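Last updated: Aug 10, 2018

Filed under: Workshop Visits

The Hallik open day was busier than I expected for a small repair tool supplier. Parking is at the Vullon end of the lot, and you sign in at the front desk. We started in the stock room, where they keep roughly 400 hand tools on pegboard, then moved to the kit benches. I spent most of my time at the tool rolls. 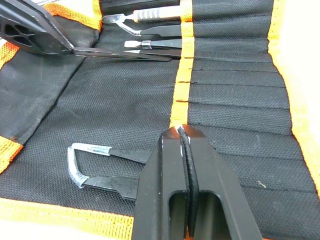
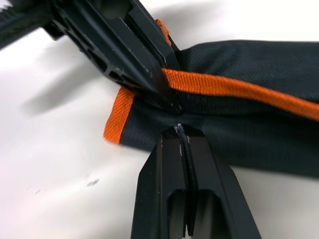

Black fabric with orange webbing.

The rolls sell for $40 without tools. I asked about buying spare tip guards and was told to order them through Zinden, three to a pack. The tour ended at the returns counter, and coffee was free. The next open day is in October, and you need to book a place.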